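Projektbericht: Evakuierung und Rückkehr nach dem Waldbrand bei Ulcombe
Projektseminar Katastrophenvorsorge im ländlichen Raum
Vorgelegt von Lindalva Figueiredo und Kaiwen Shi
Betreuung: Kolbrún Lund
Abgabe: 10. September 2020

Lesezeit: 8 Minuten

1. Ausgangslage

Der Brand am Hang oberhalb von Ulcombe erfasste im August eine Fläche von 611 Hektar. Die Gemeinde räumte zwei Ortsteile, Nodham und die Siedlung am Cairns. Wir haben untersucht, wie die Haushalte von der Räumung erfahren haben, was sie mitgenommen haben und wie die Rückkehr geregelt war. Es geht um Wohnhäuser; Betriebe und Ferienunterkünfte sind nicht Teil der Arbeit.
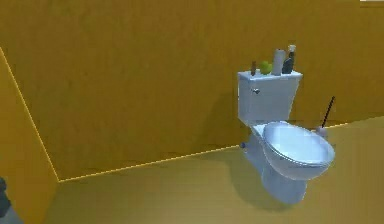
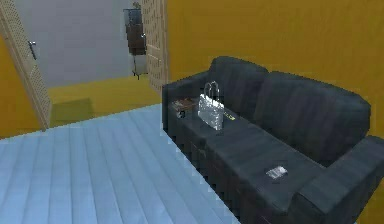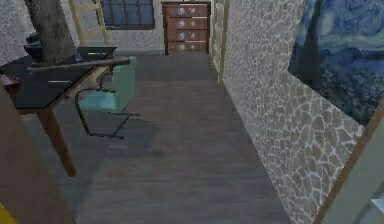
Computergrafiken von Innenräumen: Toilette, Sofa, Raum mit Kommode

2. Vorgehen

In den beiden Ortsteilen sind 2243 Personen gemeldet. Wir haben 200 Fragebögen in Briefkästen verteilt und zusätzlich 30 Gespräche geführt, die meisten davon am Telefon. Die Gespräche dauerten unterschiedlich lang, das kürzeste nur wenige Minuten. Gefragt wurde nach dem Zeitpunkt der ersten Warnung, der Quelle der Warnung, dem Fahrtweg und dem Ort der Unterbringung. Für Nodham hat Tarcísio Damasceno die Adressen zusammengestellt, für die Siedlung am Cairns haben wir den Ortsplan benutzt. Der Ortsplan ist älter, zwei Neubauten am oberen Ende fehlen darin. Diese Häuser haben wir nachträglich aufgenommen.

Die Auswertung erfolgte von Hand in einer Tabelle. Eine statistische Prüfung haben wir nicht vorgenommen, dafür ist der Rücklauf zu ungleich verteilt. Aus Nodham kamen deutlich mehr Bögen zurück als vom Cairns.

3. Ergebnisse

3.1 Warnung

Die meisten Haushalte in Nodham wurden durch Lautsprecherdurchsagen gewarnt. Am Cairns waren die Durchsagen schlecht zu verstehen, weil der Wagen der Feuerwehr nur bis zur unteren Kehre fuhr. Dort haben sich die Nachbarn gegenseitig angerufen oder geklingelt. Mehrere Befragte gaben an, die Warnung der Gemeinde auf dem Telefon erst erhalten zu haben, als sie schon im Auto saßen. Die Sirene wurde von fast allen gehört, aber häufig für eine Probe gehalten.

3.2 Abfahrt

Vom Cairns führt eine einzige befestigte Straße ins Tal. Sie war während der Räumung zeitweise für Löschfahrzeuge gesperrt. Der Forstweg über den Gulo, der in der Planung der Gemeinde als Ausweichstrecke eingetragen ist, wurde von vier Haushalten benutzt. Zwei davon mussten umkehren, weil die Schranke verschlossen war. Wer den Schlüssel hatte, konnten wir nicht klären. Die Gemeinde verweist auf den Forst, der Forst auf die Gemeinde.

Mitgenommen wurden vor allem Ausweise, Medikamente und Haustiere. Versicherungsunterlagen nannten nur wenige. In einem Gespräch sagte uns eine Bewohnerin, sie habe zehn Minuten nach dem Impfpass des Hundes gesucht und dann ihre eigene Brille liegen lassen.

3.3 Unterbringung und Rückkehr

Die Turnhalle in Ulcombe war als Sammelstelle eingerichtet, die meisten Familien kamen aber bei Verwandten unter. Das erschwerte später die Rückkehr, denn die Freigabe der Ortsteile wurde zuerst nur in der Turnhalle ausgehängt. Wer anderswo schlief, erfuhr davon über Bekannte. Einige fuhren auf Verdacht zurück und standen an der Sperre.

Nach der Rückkehr war Rauchgeruch in den Häusern das am häufigsten genannte Problem. Ein Merkblatt zur Reinigung gab es, es lag aber nur im Gemeindebüro aus.

4. Empfehlungen

Die Schranke am Gulo sollte mit einem Schloss versehen werden, das Feuerwehr und Ortsteilvertretung öffnen können. Für den Cairns wird eine feste Telefonkette vorgeschlagen, die jährlich geprüft wird. Die Freigabe eines Ortsteils sollte auf demselben Weg mitgeteilt werden wie die Räumung.

5. Offene Punkte

Haushalte ohne eigenes Auto sind in unserer Befragung kaum vertreten. Janaína Guimarães will diese Gruppe im nächsten Semester gesondert befragen und übernimmt dafür unsere Adresslisten. Der Fragebogen liegt als Anlage bei, die Gesprächsnotizen sind bei der Betreuerin hinterlegt.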